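Pokdale market to switch to shared tables in August, fees going up

Sellers at the Pokdale street market will have to use town-owned tables starting in August, and most of them will pay more for a spot. The town council passed the change in a meeting that ran past 10 p.m. Vote was 5 to 2.

Under the new rules a season's pass goes to $360, up from $300. That covers one table, setup and teardown. Until now sellers brought their own, whatever they had – card tables, doors on sawhorses, the back end of a pickup.

The trucks are out too. No selling from vehicles on Duggan Street once the new layout starts, with an exception for the two food trucks that already have permits through the end of the year.

Town manager Conall Madigan said the old setup had gotten hard to run. Fire lane blocked more than once last summer. One table collapse in June, a load of preserves on the sidewalk, nobody hurt but the town paid for a pair of shoes and a stroller wheel.

"We want a straight row and a clear lane behind it," Madigan told the council. "If every table is the same depth we can get both. Right now we're drawing chalk lines at five in the morning and then somebody shows up with a ping-pong table."

The tables are coming from Zultatstead, the rental outfit over by the rail yard that already does the tents for the fall fair. The town is leasing, not buying. Lease runs three seasons with a buyout option at the end. Council member asked what the buyout would cost and was told that number is still being worked out. She voted no.

Colors came up, which took longer than anybody planned. Supplier offers off-white, gray and a dark green. Council went with off-white after close to half an hour of talk about berry stains, sun glare and whether green would look like the county's picnic tables. Covers will be allowed as long as they don't touch the ground.

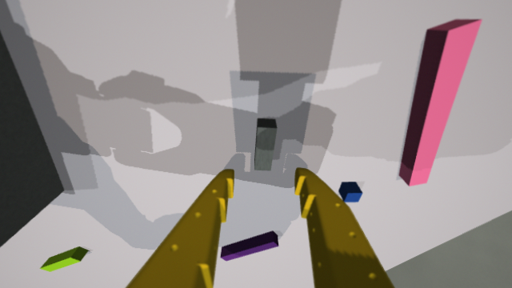
Computer rendering: an off-white tabletop with two mustard-yellow fingers.

Not everyone is happy. Niamh Ó Gríofa has sold bread and seed crackers at the Duggan Street end for years and was first in line at the microphone. She said the fee wasn't her main problem, it was the height. Her own table is built up on blocks so she can work standing without bending, and she has a back that lets her know about it.

"I can live with sixty dollars," Ó Gríofa said. "What I can't do is lean over a low table for six hours and then drive home. Can I put it on blocks or can't I? Nobody's been able to tell me."

Madigan said risers would "probably be fine" but he wanted to check with the insurance people first. He promised an answer before passes go on sale. Ó Gríofa asked him to put that in writing. He said he would.

A few others spoke. A honey seller wanted to know who pays if a leased table gets scratched (the town, for normal wear; the seller, for anything worse). A man who sells used tools said his stuff is too heavy for any rental table and he was told to bring a weight estimate to the office. He did not look thrilled about it. Two teenagers who sell friendship bracelets asked about splitting a table and were told yes, half passes are coming, price to be set.

Two people spoke in favor. One runs the coffee window across the street and said his customers can't get to the door on busy mornings. The other uses a wheelchair and said she has skipped the market the last two summers becuase the gaps between stalls were too tight. She asked for the new lane to be wide enough for two chairs to pass. Madigan said the drawings allow for that. Council asked him to bring the measurements to the next meeting anyway.

The first row will hold 13 spots, all on the north side, between the bank and the old feed store. The second row goes in across the street once the gas company finishes its trench, which was supposed to be done by now. Sellers who had a pass last year get first pick, in the order they signed up. After that it's open to anyone in the county.

Parking changes too. The lot behind the feed store will be held for sellers until noon, one vehicle each. Shoppers are being pointed to the Wovstead lot on the hill, free on market mornings. There are steps down from there but also a ramp on the east side that a lot of people don't seem to know about. New signs for it are on order.

Cost to the town for the first season was listed in the meeting packet but the page was missing from the copies handed out. Clerk's office said a corrected packet would be posted. As of this afternoon it wasn't up yet. We'll update when it is.

What we do know – the money for signs and paint comes out of the street fund, and that piece is $1069. Passed without discussion.

The two council members voting no both said they supported the idea but not the timing. One wanted to wait until spring so sellers who already paid for this season wouldn't have to deal with new rules in the middle of it. Madigan said current passes will be honored at the old price through the last market of the year. The increase hits with the next pass, even though the tables show up in August. There was some confusion on this in the room, and in an earlier version of this story, so again: if you already have a pass you do not owe anything more this year.

Other things sellers should know:

Setup opens at 6 a.m., half an hour later than now. Tables will already be in place.

No stakes or screws in the pavement. Canopies need weights on all four legs.

No generators in the north row. Power will be avaliable from two posts near the bank, first come first served, bring your own cord.

Dogs still ok on a leash. That was on the agenda as a possible change but got dropped before the vote.

Sellers who want to keep using their own table for a medical reason can ask for an exception at the town office. There's a form, one page. No doctor's note needed for this season, council said, though that may change later.

The market itself stays on the same morning and the same hours for shoppers, 8 to 1. Rain rule is the same as well. If it's called off a notice goes on the town office door and on the phone line by 5:30 a.m.

Next council meeting is at 7 p.m. in the upstairs room at town hall. Risers, half passes and the lane measurements are all on the list. Public comment is at the start this time instead of the end, three minutes each, sign the sheet by the door.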